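To: Controls and Drives discussion list
Subject: Re: Fan tray controller, revision B -- tach signal dropouts

Dear list members,

Thank you for the replies to the Kendeo notice circulated in April. The message which most closely matches our own findings is quoted below, and our response follows.

> We have been running the Pruitt fan tray with the revision B
> controller in a roadside cabinet. At low duty cycle the
> controller logs a stalled rotor on fan 3, although the fan is
> plainly turning. The alarm clears when speed is raised. Has
> anyone else seen this, and is a firmware fix planned? We would
> prefer not to replace boards that are otherwise sound.
> -- Maintenance desk, Bolard 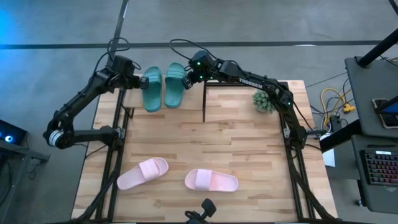
We can confirm the behaviour. On revision B the tachometer input for fan 3 shares a return path with the PWM output stage. At low speed the tach pulses are widely spaced, and switching noise on the return is enough to corrupt the edge count. The controller then reads a speed below its stall threshold, which is set at 400 rpm in the released firmware.

Our laboratory logged 3977 false stall events during the soak test. All of them occurred on fan 3, and all at a duty cycle under 39 per cent. The fans themselves were exchanged between positions and the fault stayed with the connector. 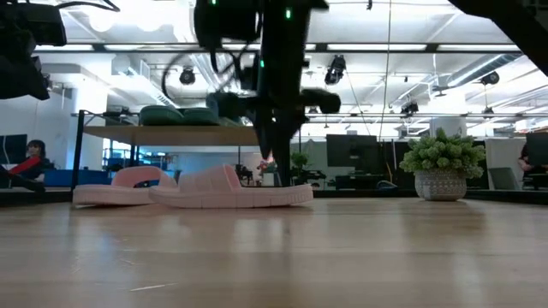 Firmware 268 will address the matter in part. It samples the tach line only while the PWM output is in its off period, and it requires two consecutive low readings before an alarm is raised. Members should note that this lengthens the response to a genuine stall. Where the cabinet houses rectifiers or batteries, the over-temperature input should remain enabled and should be tested after the update.

Sites that cannot update immediately may raise the minimum duty cycle to 45 per cent through the service menu. Acoustic output will increase, and operators with cabinets near dwellings may wish to check their local noise conditions first. The stall alarm should not be disabled as an interim measure. 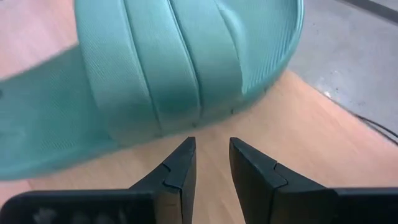

Boards need not be replaced. Revision C, now in layout at Mustness, separates the two returns and adds a small RC filter at each tach input. The connector and mounting holes are unchanged, so that revision C can be fitted to existing trays without new wiring. Revision A boards use a different input stage and are not affected.

One point from the quoted message remains open. The Bolard cabinet is supplied at a nominal 24 V -- we would be grateful for a record of the measured supply at the tray connector while the fault is present, as well as the length of the harness. A scope capture of the fan 3 tach line, taken with a short ground lead, would also be of use.

Replies should go to the list and not to the support mailbox, so that other operators can follow the discussion. Please quote the board revision and firmware number in every report.

Yours faithfully,
Product Engineering, Thermal Controls
Kendeo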